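10 April 2023
Notebook, sim collection, kitchen counter task (two hands)

Picked up from the last entry. Target for this block is 624 kept episodes of produce handling on the marble counter layout. Drastel build, Cerix hand model on both sides, teleop through the gloves. Ursina on gloves, me on the log and the reset script.

Status at noon: 293 kept, 47 dropped. Most of the drops are bad starts. The operator closed the fingers before the recorder was armed, so the first pose on file is already half a grasp. Moved the arm signal to the foot pedal. No bad starts in the last stretch, but the stretch was short.

Right thumb tracking drifts when the wrist is rolled past the limit we set in the retargeting file. Recalibrated the right glove twice. Offset comes back slowly. Shabani Biwott thinks it is the strap and not the sensor. Will swap straps with the Bronari set before touching any code.

Reset script: item positions are drawn per episode, minimum gap between items enforced. Lemon was spawning with a small amount of overlap into the tray rim and popping upward on the first physics step. Raised the spawn height slightly and let it settle before the recorder opens. Episodes with the pop are tagged, not deleted.

Renders are letterboxed top and bottom. The loader has to crop the bars before resize or the policy input is mostly wasted rows. Checked that the crop is in the Meinecke config as well as ours. It was missing there. Fixed.

Start pose for this block is both hands open, fingers up, nothing held. Squash and lemon on the blue tray.
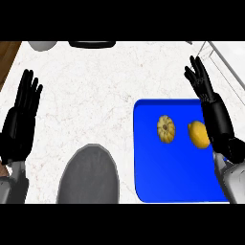
Do dropped episodes count toward the 624?
Only kept ones count. Drops stay on disk under their own tag so the failure set can be built later.

Language labels: one instruction per episode, written before the take. "Pick up the lemon with the right hand" is fine. "Get the fruit" is too loose, and 198 older episodes still carry it. Ursina Eberhard will relabel those from the replays.

To do
- strap swap, then repeat the wrist roll check
- rerun the settle test with the squash alone
- left hand takes, we are short on these
- push the crop fix to the shared branch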